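Chapter 3

Working Next to the Machine

Before you read: think of a job you have done, paid or unpaid, that you could do with your mind somewhere else. Which parts of it would you gladly hand over? Which would you want to keep?

Ask people what automation means at work and most will talk about jobs lost or jobs saved. Those are fair questions and Chapter 5 takes them up properly. But there is a great deal to notice before we get that far, and to my mind it is the most exciting part of the whole subject: the ordinary working day, and how it changes shape when a robot joins it.

Take Skostent, a firm of 82 people that packs and sorts small printed goods at its site in Grondside. When the first robots arrived one October, the staff expected to stand back and watch. Instead they found themselves busier than ever – laying out cards, leaning over tables, checking laptops, trying one small change and then another. Handling a card is so easy for us that we forget how much skill it takes. A thin, flat thing has to be found, pinched, turned and let go at the right moment, and someone has to think through each of those steps before a machine can manage them.

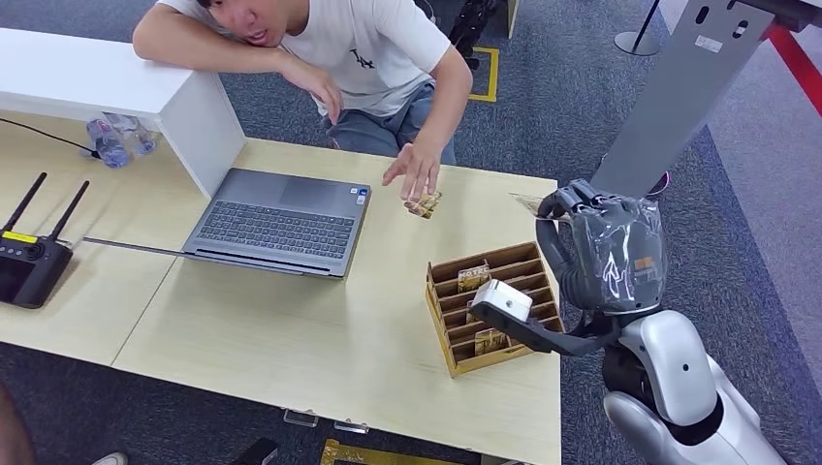

3.1 New tasks in old jobs

Zawadi Mollel had been a packer for 13 years when she joined the robot team. She kept her old job title for months, although very little of the old job was left. Her mornings now began with the Mussa checklist, a set of 56 short checks on joints, cables and grippers. She loved it! She also knew things the engineers didn't, such as how cards cling together on a damp day, and her notes changed the way the trays were set out.

Her story shows what we will call task shift. A job is a bundle of tasks, and automation hardly ever takes the whole bundle at once. Some tasks go, some stay, and some are quite new. The new ones often involve close handwork with tools and wiring, and they can be every bit as skilled as what went before.
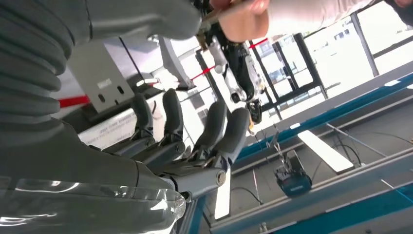

Figure 3.2 Handwork around the machines: a person holds a thin tool near a gripper, with a robotic hand in the foreground.

Task shift raises hard questions too. Who gets trained, and in whose time? Should pay rise when the work grows more skilled? At Dirkell, a rival firm, the new tasks went to outside staff, and the packers learned very little about the robots they worked beside. We will compare the two firms in section 3.2, starting with how each one drew up its rota.

Key words: task shift, gripper, rota, retraining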